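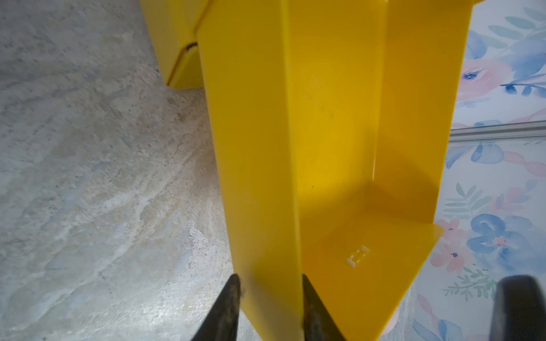
Smooth yellow plastic, the hard kind.

If your garage looks anything like mine, you'll want to hear this: Hultdale is finally going to take hard plastics. Starting Saturday, October 5, 2024, the drop-off yard on Niazi Road has a separate container for bins, buckets, crates and all those other big pieces we've been told for years to keep out of the curbside cart. I've been grumbling about this since I moved here, so yes, I'm pretty happy!

The town signed a one-year deal with Ditix, a hauler that already picks up our cardboard. It's free for residents (bring something with your address on it) and there's a limit of 100 pounds per visit. I can't imagine getting anywhere near that, but then I haven't looked behind the water heater lately.

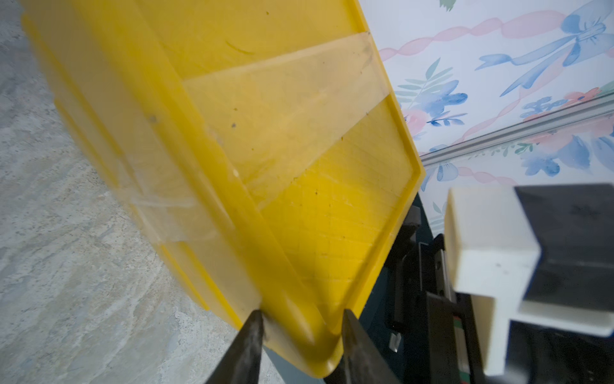
Sorting is where most of us will get tripped up. I called Areeba Paracha at the public works office to ask what gets turned away, and she had a list ready. Garden hoses are out, and so is anything with a motor or a battery. Stickers are fine if they're small. Packing tape is a no, so a bin with a wide strip of the clear stuff stuck across it, like the yellow one here, would have to be peeled first. "Please do it at home," she told me. "We don't have a table for it." Scratches and smudges don't matter at all.

The town ran a trial back in the spring, on one weekend only, and 173 households showed up. Paracha said they were expecting maybe half of that. The line went past the gate and down to the Edau store – I was in it, with two cracked storage tubs and a kiddie pool.
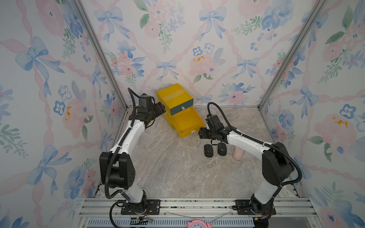

This time there will be two lanes and somebody at the gate to check loads, which should help. The container holds almost 600 cubic feet, and once it's full the yard stops taking plastics until Ditix swaps it out on Tuesday. So go early if you can. Hours are 8 to 2 on Saturdays and noon to 5 on Wednesdays.

Businesses can't use it yet. Paracha said that might change next year, depending on how much comes in.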